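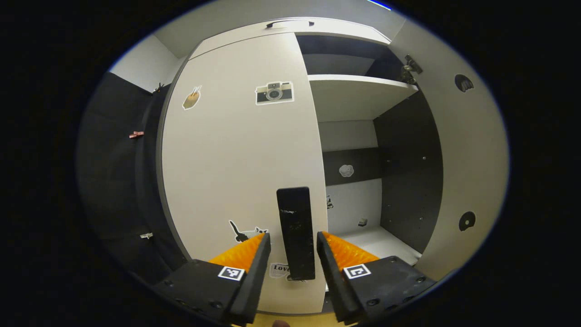 According to the Fjeld duty desk, the rainfall total shown for the Wevovden station had not changed in four hours, although steady rain was reported across the whole valley. The desk asked whether the figure of 74 millimeters could be used in the evening flood outlook.

**Ticket:** Rain gauge reporting fault, Wevovden
**Opened by:** Fjeld duty desk
**Assigned to:** Ulora Station Support
**Priority:** High, raised from Normal at 14:20
**Status:** Closed, with one follow-up item

### Initial assessment

Support confirmed that the Wevovden gauge was online and sending a message every ten minutes. Each message carried a valid time stamp and a normal battery reading. Air temperature, pressure and wind were updating as expected. Only the rainfall total was fixed.

The neighboring station at Rullulley showed a rising total over the same period. The radar estimate for the Wevovden catchment was also rising. The desk was advised not to use the gauge value in the outlook and to rely on radar and Rullulley until further notice. The rainfall field for Wevovden was marked "suspect" in the public feed at 14:35.

### Work log

**14:40** Remote restart of the logger requested. The logger came back after three minutes. Rainfall total unchanged.

**14:55** Raw tip counter read directly. The counter was increasing. The fault was therefore placed between the counter and the daily total, and a blocked funnel was ruled out.

**15:10** Logger settings compared with the stored copy from August. One difference found: the limit on counted tips per day was set to 500. The stored copy has 3000. Other stations in the group were checked and all have the correct value.

**15:25** Change history reviewed. The lower limit was loaded with the last settings package, which had been prepared for a snow-season test and should not have been sent to Wevovden.

**15:30** Correct limit loaded. First message after the change showed a rising total. The messages sent during the fault still held the old figure and required separate correction.

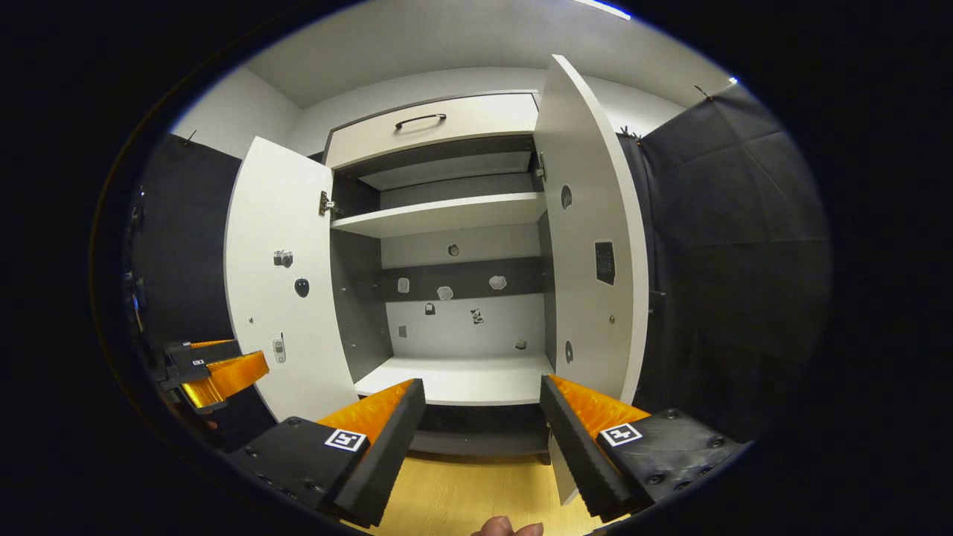 The Rullulley office asked at 15:50 whether the missing rain would be added to the current total in one step, as this would appear in the hourly chart as a cloudburst and could set off the automatic flash flood alert. It requested that the alert be held until the record had been repaired.

Support agreed to the request. The automatic alert for Wevovden was placed on manual release at 15:55, and the Fjeld duty desk accepted responsibility for issuing any warning by hand during that time.

**16:15** Raw tip counts for the affected period exported. No gaps found.

**16:40** Ten-minute totals rebuilt from the raw counts and loaded into the archive. The hourly chart was checked against radar. The timing of the heavier bands agreed well, and no false peak was present.

**16:50** "Suspect" mark removed from the public feed. Automatic alert returned to normal operation. The Fjeld duty desk confirmed that the corrected total was displayed on its screen.

### Cause

An incorrect settings package limited the number of tips that could be added to the daily total. The limit had no effect on dry or showery days and became apparent only during prolonged rain.

### Follow-up

- Settings packages are to be checked against the station list before release. Ulora Station Support will prepare the procedure.
- A warning is to be added when the raw counter rises and the daily total does not.
- The river level forecast issued at 15:00 used the faulty value. The Fjeld duty desk has reissued it, and the earlier version is to be kept in the archive with a note.

The second item remains open under a separate ticket. Further reports concerning the Wevovden gauge should be added to that ticket.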